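Filed under: Diary, Machines at Home

April 2023

Long day, good day, and I want to get it down before I forget which parts I was excited about. I have been thinking about sorting all evening. Putting things in the right place is most of what housework is, when you come down to it. Cutlery, socks, mail, the stuff that piles up by the door. And for years I've been telling anyone who would sit still that machines would be at it soon, and for years they haven't been, so I was very ready to spend a day on one small chore and see where we are.

The chore on the Olter list is the kind of thing you'd give a four-year-old on a rainy afternoon. Fruit in one basket, office supplies in the other. Maarten Cuypers wrote most of that list back in January and I remember thinking this one was too easy to bother with. I take it back! Every time I look at it I find another little problem tucked inside. A banana is long and bent and soft. A roll of tape wants to roll. And then the basket has a rim, and the rim is exactly where a hand needs to go.

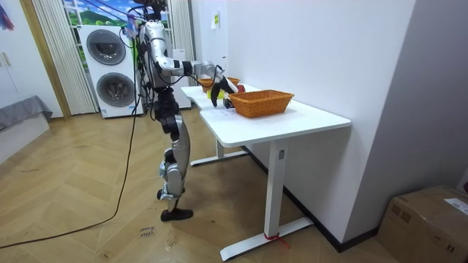 Maarten and I argued over lunch (cheese sandwiches, mine with too much mustard) about what counts as doing a chore. He says if the thing lands in the correct basket, that's the chore done, and the style of it is none of our business. I say a person would be finished and onto the dishes by then, and that speed has to come into it somewhere. He pointed out that I'm not very fast at the dishes. Fair.

What I kept coming back to is how much of the job is knowing and how much is handling. The knowing has come on so quickly I can barely keep up – telling an apple from a stapler seemed like a big deal when I started reading about this stuff, and now it's the bit people skip over when they talk. Handling is where I still hold my breath. I have the Plemus notebook open next to me with 1,411 lines in it, and nearly all of my own remarks are on fingers. Fingers too wide, fingers too early, fingers let go too high. Hardly a word on whether the right thing was chosen.

I also love that the labels can be plain words on paper. Somebody with a pen decides what goes where, the way you'd stick a note on the fridge for whoever gets home first. If that becomes how we tell machines what we want around the house, my mother could run one, and she'd have opinions on it within the hour.

She called tonight, by the way. The Ouazzani catalog had come in the mail and she wanted to know if the kitchen helper on page 81 was any good. I said I'd never seen one in person and that she should wait. She said she's been waiting since the moon landing. Then we talked for ages about her knees and the neighbor's new fence. 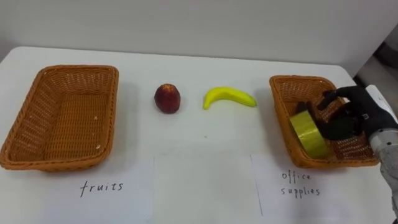

So could a machine tidy a kitchen table for you yet? A table with a few things on it and a clear rule for each one, I'd say we're close, but a real kitchen with drawers and crumbs and wet glasses is still a good way off.

That's my answer tonight, anyway, and I reserve the right to be more cheerful in the morning. The glasses worry me more than the drawers. Anything you can see through, anything slippery, anything that matters if it breaks – I wouldn't hand over my grandmother's bowls. But socks? Toys off the rug? Cans into the pantry? I'd say yes to those in a heartbeat, even slow, even if I had to go around afterward and fix a couple.

Two things for tomorrow. Ask Maarten whether Zurkik ever answered him on the softer fingertips, and read the laundry section again, because folding is the one everybody asks me for at parties and I never have a decent reply. Also buy bananas. We're out at home, and I've been looking at them all day.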